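3.2 Items left on shared work surfaces
154 comments · 302 shares

The survey covered shared tables and desks in the Danside offices in November. An item was recorded as resident if it stayed on the same surface overnight.

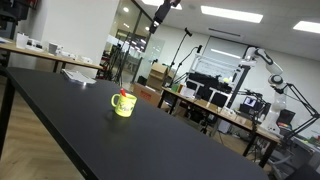

Figure 4. Shared room with a black table and a light wooden desk. A yellow-green mug stands near the middle of the table, and a group of white items is on the desk.

3.3 Coding of containers

Mugs and cups were coded by content at the time of recording, following the scheme in Hendriks (Section 2). A vessel holding a pen, marker or similar object was coded as storage, and all others as drinkware. Where the content could not be identified with confidence, as with the red object in the mug in Figure 4, the entry was marked provisional and kept out of the main totals.

Closed boxes on desks were entered as single items — their contents were not inspected. Boxes standing on the floor were excluded, as were stands and other floor equipment. The final set held 200 coded vessels. Two coders worked independently, and 10 entries on which they disagreed were settled by Karlijn Hendriks. Provisional entries are listed separately in the appendix.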